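Visiting the Sultivham Open Day: Your Questions

We get a lot of the same emails in the weeks before the open day, and we love getting them, but there are only 2 of us on the inbox. So we've gathered up the things people ask most and tried to answer them properly. If yours isn't covered, write to us anyway. We do get to everybody in the end!

When is it, and do I need a ticket?

The open day is in May. Doors open at 10 a.m. and the last demonstration starts at 3:30 in the afternoon. It's free, but we do ask you to book, as the lab can only hold 70 visitors at a time and we'd hate for anyone to drive out and then stand in the parking lot. Booking gets you an arrival slot. Once you're in, stay as long as you like.

Where do I go when I arrive?

Come to the Junier building, the long brick one with the bike racks, and not the main Sultivham entrance, where the very nice person at the desk will only send you back across the lawn. Check-in is just inside the door, and the lab is room 102, down the hall on your left. If your phone asks for a street number, it's 1736.

What will I see?

The heart of the day is the tabletop pushing demonstration, which we call Zakum. A robot arm with a plain rod on the end works over a wooden board, and its job is to slide small colored blocks to wherever it has been asked to put them. There are no fingers and nothing to grip with, so everything has to be done by nudging. People tend to wander up expecting to stay a minute and we find them still there half an hour later, leaning in and muttering "left a bit, left a bit."

Each run starts with somebody giving a request, such as bringing two shapes of the same color together or moving one block away from the rest. The team types it in, the arm gets going, and Yichen Yao, who leads the demonstrations, talks you through what it's trying to do and where it's likely to have trouble. 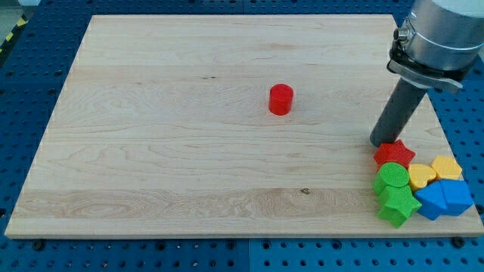

Stars are usually the awkward ones, by the way. A cylinder has a nice smooth side to push against, but a star will catch the rod between two points and spin around when you wanted it to go straight. If you get the chance to pick the request, pick a star. The team pretends to groan, but they enjoy it.

Can visitors choose what the robot does?

Yes, please do! Put your hand up between runs and Yichen will take as many requests as time allows. Children get first pick in the morning. Keep it to something that can be done with the blocks on the board, and try to say it the way you'd say it to a person. "Put the red star next to the yellow heart" is perfect.

Does it always work?

Oh, no. Some runs go beautifully and some go on and on while the arm fusses at one stubborn corner, and now and then we call time and start over. We don't hide those runs. Visitors often tell us they learned more from a bad one, and the questions afterward are certainly livelier.

Is someone steering it?

During the main demonstration, no. The arm is running on Hao, the control software our group has been working on, which looks at the board through a camera and decides on the next push, over and over. Someone from the team always has a hand near the stop button. After lunch we also run a session where a team member drives the arm by hand, so you can compare the two for yourself. (The person is usually faster. We're working on it.)

Is it suitable for young children?

Very much so, and we have step stools for anyone who can't see the board. We do ask everyone to stay behind the floor tape while the arm is powered, and children under eight need to have a grown-up right there with them. The arm isn't loud, but the room does get busy, so if your child prefers things calmer, the first slot of the morning is the one to book.

Can I take pictures?

Yes, of the robot and the board, as many as you like. Please turn off your flash, as it can confuse the camera, and ask before photographing other people's kids.

Is there food?

Coffee, lemonade and cookies in the hallway, and picnic tables out back. No drinks in the lab itself, please.

What if I have to cancel?

Just reply to your booking email, even if it's that same morning. There's always a waiting list, and someone on it will be thrilled.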